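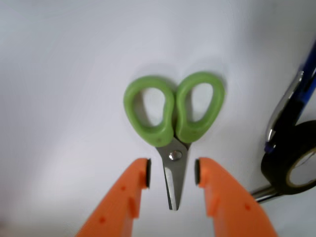 4. The Sorting Task and How the Students Worked on It

Figure 2. Wrist camera view during a scissors trial. The fingers are open on either side of the closed blades. A pen, a roll of black tape and a short metal rod lie to the right.

4.1 Why a desk drawer

When we planned the second half of the course we wanted a task that every student could picture without any training in robotics, and that would still be hard enough to keep a team busy for several weeks. We settled on what the students soon called the drawer problem. A handful of ordinary desk items is laid out on a pale surface, and the arm has to pick up the one that is asked for and carry it to a tray. Everybody who took the course had tidied a desk at some point in their lives, so the discussion could start right away with the things that matter, such as where you would hold a pair of scissors if you only had two fingers and neither of them could feel very much.

The students worked in teams of 4, and each team kept the same station from June until the end of the course. We had thought about rotating them, as was done in the earlier Lornar workshop, but the teams grew so attached to their own setup, and learned its small faults so well, that we let the matter drop. One team named its arm Misilow and wrote the name into all of its log files, which made our later bookkeeping a little more colorful than we had intended.

4.2 Choosing where to grasp

Scissors were by far the most talked-about item. In the first week most teams went for the handles, and it is easy to see why they did: the loops are large, they are brightly colored, and a simple color filter finds them almost at once. The trouble came after the fingers closed. A loop is a ring with nothing in the middle, and a small error in the angle of the hand was enough to make the scissors swing or turn over on the way up. Several teams spent a good part of two sessions tuning the closing speed before they began to suspect that the speed was fine and the target was the problem.

The approach shown in Figure 2 came out of those sessions. Here the hand is lined up with the metal part, so that the black pads face the blades from the left and the right, and the opening between them is roughly twice as wide as the blades. The green loops lie beyond the fingertips. Students found the loops first, since they were still the easiest thing to see, then looked for the line running from the loops through the screw to the tip, and placed the center of the grasp on that line. We were very pleased with this idea, which we had not suggested, and which used the easy feature to find the hard one.

It did bring a new worry. Metal reflects light unevenly, and a blade can look bright along one edge and gray along the other, so an edge detector may well report a blade that is thinner than the real one. Two of the teams dealt with this by ignoring the blade edges altogether and trusting the line from the handles. Another averaged its estimate over several images taken on the way down. Both methods were good enough for the closed scissors we used, and we make no claim about open ones, which we left out of the course for reasons of safety as much as of difficulty.

4.3 Neighbors on the table

The other items were there to be picked in their turn, but they also served as clutter. We asked the students to set some of them close together, with the tape touching or covering part of something else, because that is how things end up on a real desk. A roll of tape was a friendly object to grasp by itself and a rather unfriendly neighbor, as its dark outer surface tended to merge with any dark part of a pen lying against it. More than one segmentation routine came back with a single long object that was half pen and half tape, and the teams learned to draw the outline on top of the image before they believed any number that came out of it.

We encouraged each team to save the wrist image just before the fingers closed, whether or not the attempt went well afterward. At first this felt like extra work to them. By the middle of the course they were asking each other for these images during the weekly review, and the best conversations we had all began with one of them up on the wall and a student guessing aloud what the hand was going to do next. The review also showed how often an object sat at the edge of the view or looked soft and out of focus, and this led two teams to add a short pause and a second look higher up before the final move.

4.4 What was recorded

Every team was asked to complete 200 attempts, spread over all the items, and to write one plain sentence for each failure. Nearly all of them did so. We kept the sentences exactly as written, spelling included, and sorted them by hand into 9 groups, using the labels from the Vuredau notebook where they fit and making up our own where they did not. The groups are discussed in Section 5, together with the changes that the teams made to their code after reading one another's lists.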